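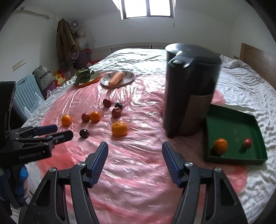

Buy the arm first, a reader in Stetimbridge told me after my last column, and worry about the gripper when you have something to bolt it to. The same reader thought that opening and closing a gripper by hand was playing at robotics, and that anyone with a spare room and some money should put both into motors.

I have heard this at the Rankin workshop as well, usually from people who have built an arm. I think they are wrong about the order, and I want to set out why, as most people starting a robot at home get the same advice and many of them stop before they have picked anything up.

My own first build was an arm. It cost me £489 in parts, not counting the two motors I had to buy again. I spent the winter on the base and the shoulder joint, and then on the wiring, and then on the shoulder joint a second time. When it was ready to hold something I fitted a cheap pair of flat jaws from Komix and tried it on a plum. It pushed the plum off the bench. I altered the software for two weeks before I took the jaws off, held them in my fingers and tried to pick the plum up myself. I couldn't do it either. The faces were too smooth and they met at the wrong angle.

That test took a minute and I could have done it in the autumn.

A gripper you hold and work yourself lets you find these things out early. Your own arm does the reaching, and it is a far better arm than anything I am going to make in a shared workshop. What is left is the part that touches the object. You learn whether the jaws open wide enough for an orange, whether the pads have enough rib on them for a shiny skin, and whether you can get at a small fruit when a bigger one is sitting against it. If it fails, there are only a few places to look.

The second group I built this way, under the name Skornstead, which was printed on the box we kept the parts in. We made the jaws before anything else. They went through more versions than I would like to admit, and each one was tried by hand on whatever was in the kitchen. By the time we fixed the jaws to a bought arm we had 278 tries written down in a notebook, with a word or two against each. Most of the words were "slipped". The notebook has been more use to me than any drawing I made for the first build.

There is a fair point on the other side. A person's hand is forgiving. You tilt your wrist without noticing, you slow down, you come in from the side when straight down isn't working, and the gripper gets the credit. When the jaws go on a machine that can't do any of that, they look worse than they did. We lost a good part of our success this way. Out of 50 oranges the arm dropped nine that any of us would have lifted by hand. I would still sooner have that problem than the one I had with the plum, and it can be made smaller if you force yourself to move as stiffly as the machine will.

The other complaint is about the place. People want a proper bench, a plain background and the same block put down in the same square every time. For measuring a motor that is sensible. For finding out whether a gripper will be any use in a house, I would take a bed with a plastic sheet over it, some fruit, a couple of plates, and a tray put down at an angle. A sheet creases. Round things settle against each other. Window light bounces off plastic, and if you mean to use a camera later it is as well to meet that trouble at the start. Beds are also soft, so a clumsy jaw pushes down into the surface, and you find out what the tips do when there is nothing hard beneath them.

I would add leaves to the list. A bunch of greens on a plate is harder than any orange. There is no single place to hold it, and a grip that feels firm often has two stalks in it and nothing else. Our second set of pads managed fruit well and was close to useless on spinach. We changed to a wider pad, and then the plums got harder again. I don't have an answer to that one.

None of this is expensive. Our jaws, pads, screws and pivots came to £72, and that includes the ones in the bin. Someone who spends that and finds they dislike the work has lost very little. Someone who starts with the arm has to get through months of brackets and wiring before they know whether they enjoy the part that matters.

Rankin runs its beginners' evening on a Wednesday, and the arm is still what people are shown when they come in. It moves, and it draws a crowd. I have asked for a table with a few hand grippers and a bowl of plums beside it. So far I have been given the table.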